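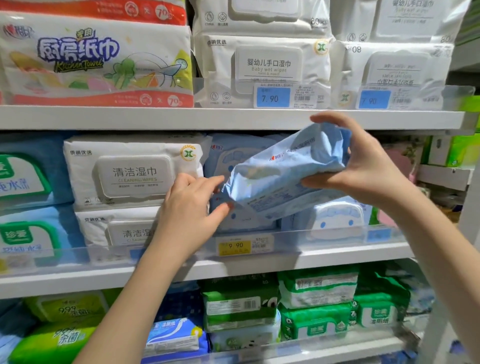
How often does the shelf-picking cell need its cameras recalibrated? Every Sunday before the first run, plus any time somebody bumps the mast or swaps a gripper pad.

Week 2 notes, Kenby cell, looking after it. J. Nassar. Bring these to the lab, I won't print more.

Power up order
Controller first, then vision PC, then air. Wait for the green lamp on the controller. If you do air first the gripper snaps shut - keep fingers out of it.
Air at the regulator: 57 psi. Lower than that and soft packs slip.

Gripper pads
Look for shiny spots and tears. Shiny = worn, change both pads, never one. Wipe with a damp cloth, no solvent, it eats the glue.
Screws are tiny and they go under the base plate if you drop them. Put the tray under first.

Camera check
Run job 828 on the Stistwood target board. Error over 2 pixels, redo the whole calibration, dont just rerun the check and hope. Lens cloth is in the top drawer, not your shirt.
Lights on the same as in a real run. Blinds down.

Teaching shelf moves
Wipes packs are the hard case. They crinkle, the shape changes with every grasp, and the shiny film throws off depth. In the hand demo: left hand flat on the blue packs on the middle shelf, right hand gripping one pack and holding it at an angle in front of the shelf. So two jobs, hold and lift. Our cell has one arm and a pusher bar, the bar gets the holding job.
Set approach height off the front rail, not the price tags. Tags move. The middle rail has a clear plastic lip in front of the gray metal, depth camera may look straight thru it, so type the lip height in by hand.
Similar packs on different shelves - check the label match before you save a pick point.

When it stops
Code 44 = lost grip. Clear the pack, check the pads, check air, reset. Three in a row, stop and write it in the Padell log with the time.
Anything with a burning smell: e-stop, tell me, leave the door shut.

For next time: read the Piątek handout on cable wear, first half only. Pad change is graded, practice it.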